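How I Apply to a Part-Time Diploma Program Without Losing My Mind (or My Paperwork)

I've now done this three times. Once for myself, once for my sister, and once for a guy from work, Manolis Manolakis, who paid me in lunch. So when people at my evening class ask me how to get an application in to a part-time program, I have a whole speech, and I figured I'd finally type it up.

A bit of background so you know where I'm coming from. I'm in my second year of a part-time diploma in building services at Horham, I work days, and I take the bus. I applied to Horham and to Wonham at the same time, got into both, and picked the one with the better bus. Your college will have its own forms and its own rules, so read theirs first and treat this as the stuff that goes around the edges.

Step 1: Find the right office

This sounds silly, but it cost me two weeks the first time! Lots of colleges run their part-time programs out of a separate office from the main admissions people. At Horham it's the continuing studies office, which is in a different building and has its own phone number, its own deadlines and (this is the part that got me) its own form. I filled in the full-time form, handed it to a very nice person at the main desk, and it sat in a tray until I called to ask about it.

So call the main number and say exactly this: "I want to apply for the part-time diploma in whatever, who handles that?" Write down the name of the office, the room, the hours, and the name of the person you talked to. I keep all of it on the inside cover of a folder.

Step 2: Get the form and pay the fee

Some places let you download the form, some make you create an account, and some still want you to walk in and buy one. Wonham charged me 18 dollars and gave me a paper packet. Horham was online and the fee came at the end.

However you pay, keep the receipt. Make a copy of the receipt too, and put the copy somewhere the original isn't. The receipt number is often what they use to look you up before you have a student number, and when I called Wonham it was the very first thing they asked for.

If it's a paper form, photocopy it blank before you write a single word on it. Fill in the copy in pencil, fix everything that's wrong, then do the real one in black pen. I skipped this for my sister's and we ended up with a crossed-out birth year, which she still brings up.

Step 3: Round up your documents

Start this the same day you get the form. Here's what I was asked for between the two colleges:

High school transcript, sent directly from the school
Certificates for anything you've done since (mine was a short electrical safety course)
A copy of a photo ID
Two passport-size photos
A letter from your employer, if you're applying for the evening or weekend schedule
One reference

The transcript is the slow one. My old school only handles requests on a Tuesday, and they wanted the request in writing with a signature. Send it early and then call a week later to make sure somebody has it.

Check that the name matches on everything. If your transcript says one thing and your ID says another (married, changed it, the school spelled it wrong in ninth grade, whatever), you'll need something official that connects the two. Ask the office what they'll accept before you go paying for anything.

Step 4: Ask for the employer letter the easy way

Bosses are busy and most of them have no idea what this letter is supposed to say. So I wrote mine for him. Four sentences: my job title, how long I'd been there, my usual hours, and that the company knew I was applying and the class schedule worked with my shifts. He read it, changed one word, put it on letterhead and signed it that same afternoon.

Manolis did it the other way and just asked for "a letter for college." He got a lovely page about his attitude and teamwork with no mention of his hours at all, and had to go back and ask again.

Step 5: Write the personal statement

Mine had a limit of 315 words, and I went over it on the first try by a mile. What helped was answering the questions they were really asking. Why this program? Why part-time? How are you going to fit it in?

Be plain about the last one. I said which nights I was free, who'd be picking up my kid, and that I'd talked to my supervisor. I left out the part about how I'd always dreamed of ventilation systems. Then I read it out loud in the kitchen, which is embarrassing, but you hear every clunky bit.

Get one other person to read it, and only one. I gave my sister's to our whole family and it came back sounding like a greeting card.

Step 6: Put the packet together

Go down the checklist in the order the college gives it and stack your papers in that same order. Paper clips, no staples, unless they say otherwise (Wonham scans everything, and the woman at the desk had a little staple remover and a very tired face). Write your name and receipt number in pencil on the back of each photo.

Then scan or photograph every single page. If you apply online, save the confirmation page as a PDF as well as keeping the email. My confirmation email went to spam and I only found it in January, long after I needed it.

Step 7: Hand it in and get proof

If you can go in person, go in person, and not on the last day. I did go on the last day for Wonham, and I was number 71 in the line with a sandwich I couldn't eat because I was holding everything. Ask for a stamp or a signature on your own copy of the cover sheet. They're used to being asked.

If you mail it, pay for tracking. If you upload it, log back in the next morning and check that the status changed from "in progress" to "submitted." There was one more button after the button I thought was the last button, and I'm so glad I looked.

Step 8: The waiting, and the interview if there is one

Horham took 6 weeks to answer me. I called once in the middle, gave my number, and they told me my reference hadn't arrived, so I'd say one polite phone call is worth making.

The interview was short and friendly. Catalina Mansilla, who ran the intake that year, mostly wanted to know whether I understood the workload and what I'd do if I missed a class. Bring your folder, bring a pen, and have a question ready about the timetable. You don't need a suit! I wore clean jeans and a collared shirt and so did everybody else.

A few odds and ends

Ask about credit for past courses before you enroll, because at my place the form for that had a separate deadline.

Ask whether the fee can be paid in installments. It wasn't on the website, but it was available.

If you're applying to more than one college, use a different colored folder for each. I mixed up two cover letters and very nearly told Wonham how excited I was about Horham.

If they turn you down, call and ask when the next intake opens and whether you have to pay again. Manolis got in on his second try and reused nearly everything.

I'll add a section on evening parking permits once I've figured mine out. For now I'm still on the bus.

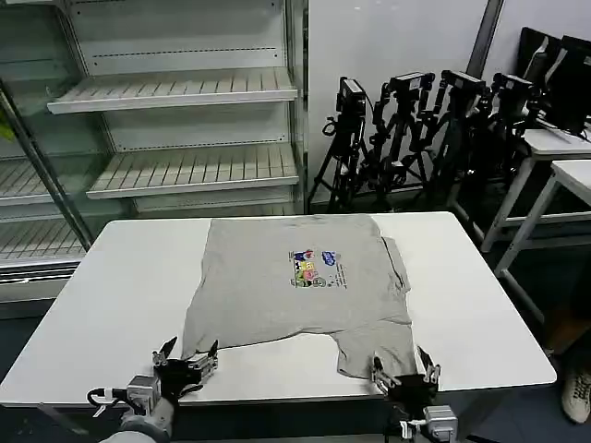 Gray T-shirt with a cartoon print, laid out on a white table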